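Do you need to buy backlinks?

Every few weeks a reader forwards us the same sort of offer: 100 backlinks for a flat fee, 600 if you pay the "premium" rate, first page of results by March. The latest came to a small bakery in Stindcombe from an outfit called Clurkasberg Links. We asked to see the list of sites. It took three emails to get one.

Of the first 37 sites, most were blogs with no named author and posts on everything from roof repair to cat food. Could a link from one of those bring a bakery a single customer? I doubt it. Search engines say they ignore links like these, and they may do worse than ignore them.

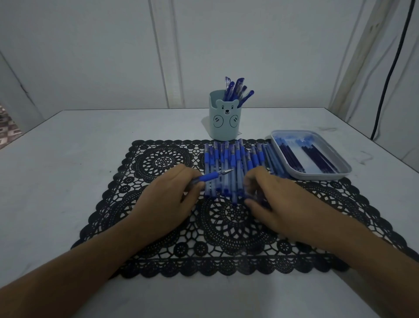
The sales page also promised a higher "authority score." Ask whose score. Plenty of tools sell one, and none of them decides where your pages rank.

If you have $200 to spend, I'd put it into one decent page that answers what your customers keep asking — prices, hours, delivery. Then ask your suppliers whether they list their stockists. Those links cost nothing.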